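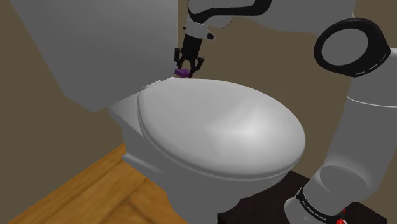 ## Arm stops with joint limit error when it puts soap on the tank

**tienfu_chow** (August 27, 2021)

Hello all. I have a problem with the bathroom task in our simulator and I need a second opinion. The Franka arm must place the soap block on top of the toilet tank. Grasp is fine, lift is fine. Then, over the back of the lid, the arm freezes and the log says joint 4 is at its limit. It happened in 14 of 20 runs. The other six finished.

I use the Leckie planner with default settings. The robot base stands on the platform beside the toilet. Does somebody know this fault?

**medlow_hanan**

Is your seed fixed? I had a similar stop in February and my reason was the collision shape of the tank. It was bigger than the tank I could see, so the planner bent the elbow too much to go around it.

**tienfu_chow**

Seed is 3831 for the first run, then it increases by one. I switched on the collision view now. The shape fits the tank well, I see no extra margin. So I think it is not the same problem as yours.

**flulalex**

I would say the base is simply too close. Move the platform back a little and close the thread.

**medlow_hanan**

I don't agree with this. If you move the base, you hide the fault. Six runs finished from the same place, so the position can be reached. The planner should refuse a bad path before the arm moves, and here it accepted one. On a real arm I would call this a safety matter.

**flulalex**

A real arm has its own limit stop. It will brake.

**medlow_hanan**

Yes, and it will brake with an object in the fingers, above something hard. I prefer not to depend on it. Tien-fu, can you print the limits that the planner reads?

**tienfu_chow**

I printed them. For joint 4 the planner has a wider range than the robot file. The value comes from an old Flurwood config which I copied and did not check, my mistake. I corrected it and started the 20 runs again with the same seeds. I will write the result when they are finished. The base stays where it is for now.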